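Print this page | E-mail this page

Small Trays and a Soft Mat: Keeping a Workbench Under Control

Most of the mess on a workbench is small stuff. Screws, clips, short cables, the odd washer that belongs to something you put away in May. The tips below are for a hobby or repair bench in a spare room or garage, the kind where you put things together, take them apart again and then need to find all the pieces.

Put down a fabric mat

A hard bench top is fine for sawing and hammering. For small parts it is a nuisance. Screws bounce and roll, and plastic parts get scratched. A fabric mat stops most of that. Pick a plain, dark color, with no pattern. Small pale parts show up well against dark blue or gray, and you can run your eye over the whole surface in a few seconds.

Pull the mat as flat as you can. A few shallow wrinkles do no harm, but a deep fold will hide a washer. If the mat slides, fasten it at the edges or stretch it inside a frame. A frame with rails down the sides also gives you a clear border. Anything outside the rails gets put away at the end of the day.

Shake the mat out over a light-colored sheet, never over the floor. Go over it with a lint roller once a week. If you do a lot of sanding, take the mat off first.

Save your tins

Shallow tins with rounded corners are the best small trays there are, and they cost nothing if you already buy mints or tea. Wash them, dry them well and check the rim for sharp spots. Run a strip of tape over any you find.

Use one tin for each job. When you stop for the night, everything from that job goes in its tin and the lid goes on. Write the job on masking tape and stick it to the lid. Elisa Zanetti wrote to us that she keeps over 400 loose screws this way, sorted by length, in a single drawer.

A tin is metal, so a bare circuit board should not touch the bottom of it while it is plugged in. Line the tin with card or thin foam and trim the liner to fit the corners.

Give cables some room

Cables break most often right at the plug. Leave a wide, easy curve where a cable comes off a connector and don't tie it down in the first couple of inches. Where a part has to turn or bend, leave enough slack for the full movement. Try it by hand with the power off.

Hook-and-loop strips are better than zip ties on anything you expect to change. If you do use zip ties, snip the tails flush. The cut ends are sharp.

Label both ends of a cable. Paper tape and a fine pen will do.

Dusting plastic parts

Printed plastic has fine ridges that hold dust. A soft, dry paintbrush about an inch wide gets most of it out. Work along the ridges. Use a dry cotton swab for small holes. Keep water away from motors and boards, and don't use nail polish remover on plastic, as it can soften or cloud the surface.

One project on the mat

Clear the mat before you start and lay out one project only. Set long pieces down the middle so there is space on both sides for cables and tools. Screwdrivers and pliers go to your writing-hand side, off the mat if possible. Before you get up, look under and behind the project for loose hardware.

If you have to leave a job half done, put a note on it saying what comes next. On Thursday you will think you'll remember on Saturday.

Print this page | E-mail this page
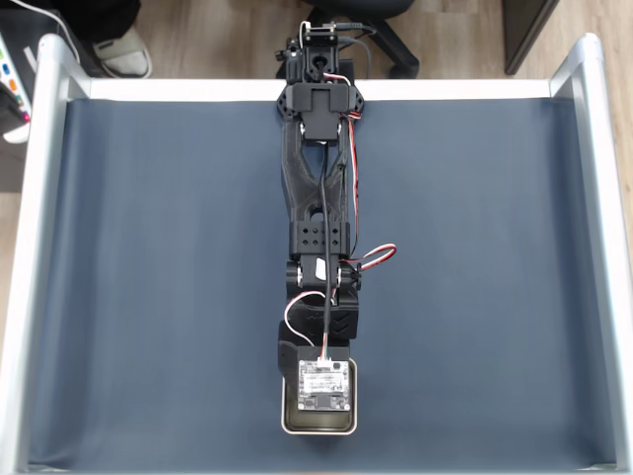 Robot arm down the middle of a dark mat, with its circuit board in a small tin tray.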